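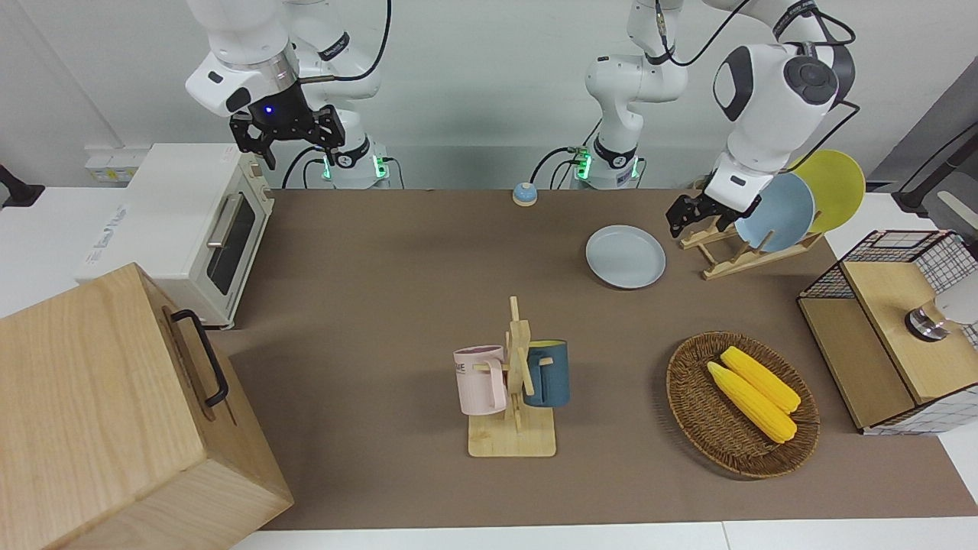
Issue 40

THE ONE-TABLE KITCHEN
Household notes, collected by Imelda Mercado

A small kitchen table will hold whatever you put on it, and then one more thing, and then your post. These notes are for people whose worktop is also the pantry, the draining board and the place where breakfast happens.

The toaster oven
Give it an end of the table, turned so the door opens towards the middle, where you have room for a hot tray. Check the handbook for the gap it wants behind and above, and keep to it. The top is not a shelf. I know it looks like a shelf. I once kept a loaf up there in a plastic bag and spent an evening with a scraper and a bad temper.

Crumbs go out weekly. If your tray has fused itself to the oven, as mine had by February, soak it in hot water with a spoonful of bicarbonate of soda and go and read something.

The mug tree
A mug tree takes up a saucer's worth of table and clears half a shelf, which is a fair rent. Hang mugs on opposite sides or it will lean over like a man listening at a door. Two mugs on a tree is plenty for two people. The other nine, including the one from the building society, can live in a cupboard until you have the courage.

Wooden trees don't like being wet. Dry the handles before you hang anything up, and wipe the base when you wipe the table.

The plate rack
Stand plates upright with a slot between them if you can spare it. Air does the drying for nothing and has never yet broken a plate, a claim I can't make for my household. Wooden racks go black at the joints if they sit in a puddle, so put a folded tea towel underneath and change it daily.

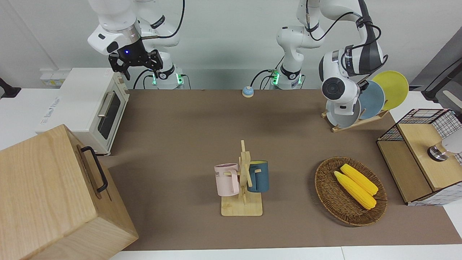 Mugs on the tree, basket alongside.

The basket
Wicker is good for things that like air: onions, lemons, corn you mean to eat tonight. Corn still in its husk is happier in the fridge. Line the basket with a cloth if you put anything soft in it — weave leaves a pattern on a ripe peach that no guest will admire.

To clean one, knock it out over the sink, go round the rim with a dry toothbrush, then wipe with a damp cloth and leave it somewhere breezy. Don't soak it.

From readers
Tudor Bratu writes that a drop of cooking oil on a rag will quieten a squeaking wooden box lid. Candle wax on the hinge pin is less sticky, Tudor, but I admire your speed.

Aminu Tamuno asks how to shift tea stains from a dark mug. Bicarbonate again, on a wet cloth, rubbed in circles. It works on pale mugs too, where you will at least be able to see what you've done.

Next issue: drawers, and what is at the back of them.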